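Teaching the simulated arm to pick something up off the sofa, by remote control

I've had a few messages since the last page went up asking how I record demonstrations in Skosar, so I've written the whole thing out as I do it now. It took me most of April to settle on these habits and I'd have been glad of a page like this one when I started. You don't need a real arm for any of it. Everything below is done in simulation, with an ordinary gamepad and a laptop that gets rather warm.

The job is a simple one: a small pale block is on the seat of a big blue sofa, the arm starts somewhere over it, and you drive the gripper down, close it on the block and lift. You do that many times over, the program writes down what you did, and later you train a policy on the recordings.

Before you start

Get Skosar running and load the living room from the Pukenach scene pack. Other rooms in the pack will do, but the sofa one is my favourite for beginners (the block shows up nicely against the blue, and there's a proper backrest to bump into if you're careless, which teaches you manners very quickly!).

Plug the gamepad in before you launch, or the program won't see it. Then open the control settings and set these:

Left stick: move the gripper sideways and forwards or back
Right stick, up and down: raise and lower
Right stick, left and right: turn the wrist
Right trigger: close the fingers
Left trigger: open them
Start button: begin and end a recording

I turn the stick speed down to 2 and leave it there. The default is 7, and at 7 I fling the thing about like a mop. You can go faster once your thumbs know what they're doing, but slow recordings have been much kinder to me in training than quick jerky ones.

Set up two views

You want one view from out in the room, where you can see the arm and the sofa together, and one from close by the gripper, looking at what's between the fingers. I keep them side by side on the screen. The room view is for the big move over, and the close one is for lining up. If you try to do the whole job from the room view you'll think you're dead over the block when you're well in front of it. I did an entire evening like that and threw the lot away.

Lining up over the block

Bring the gripper across with the left stick only, and keep your thumb off the height until you're more or less above the block. Then stop and look at the close view. What you're after is a finger on either side of the block's narrow width, so look at which way the block is lying and turn the wrist to suit. Grabbing it the long way won't work, the fingers don't open that far.

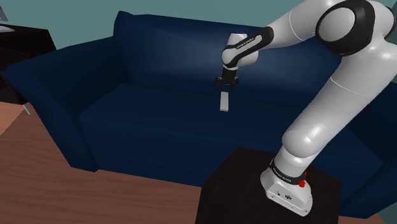
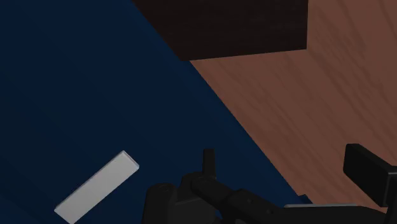
Turn the wrist first and shift sideways afterwards. If you do it the other way round you'll have to shift again, and all that fiddling ends up in the recording. The policy will faithfully learn to fiddle, too. Mine spent a good while wagging its wrist over the seat before doing anything useful, and I had only myself to blame.

Going down and closing

Once you're happy with the angle, lower in one smooth go. Don't stab at the stick. I count slowly in my head and ease off near the bottom. The fingertips want to come down past the top of the block without pressing into the seat. If they do press in, the arm shudders, and you should bin that take.

Stop completely, then squeeze the right trigger all the way. Give it a moment. I used to start lifting while the fingers were still closing and I'd get these horrid half-grasps where the block dangled by a corner and then fell. Close, wait a beat, lift. Bring it up straight until it's clear of the seat and hold it still before you press Start to end the recording.

What to keep and what to throw away

After each take Skosar asks you to keep or discard. I keep a take if the block came up on the first try and I didn't wander. I also keep the ones where I was a bit off, noticed, and corrected it cleanly on the way down, as those are useful for showing the arm how to get out of trouble. I discard anything with a bump, a drop, or a long pause where I was reaching for my tea (the pauses are worse than you'd think, as the policy learns to sit there doing nothing).

Let the program reset the block between takes, and tick the box that shuffles its position and angle. Please do tick it! With the block in the same spot every time, you'll get a lovely policy that only ever goes to that spot.

How many takes?

More than you'd like. I had 2,422 in the folder by the time I stopped, but that was over many evenings and I'm sure plenty of them added very little. The arm was picking up fairly well long before that. Do a batch, train, watch where it goes wrong, and record your next batch in those places. For me it was always the angles where the wrist has to turn a long way, so I did a great many of those.

Training

I use the El Ouafi trainer, the plain version, with everything left as it comes. Point it at your folder, leave it overnight and have a look in the morning. Two things to check if it complains: the recordings must all be at the same speed setting, and both views must have been switched on for every take. It won't accept a folder where some takes have the close view and others don't, and the message it gives you is no help at all. It only says the shapes don't match.

When you play the policy back, watch it in the room view first. You'll see straight away if it's heading for the wrong bit of the seat. Then play it again in the close view to see what it does with the wrist.

If your thumbs get sore

Take a break, really. My worst takes are all from late at night. There's also a way of doing this with a Sinton hand controller, where you move your own hand and the gripper follows, and people tell me it's far quicker. I've had one go with it and kept dropping the block, so I'll write that up when I've had more practice. The settings file for the gamepad is on the downloads page, under Skosar, and it goes in the same folder as the scene pack.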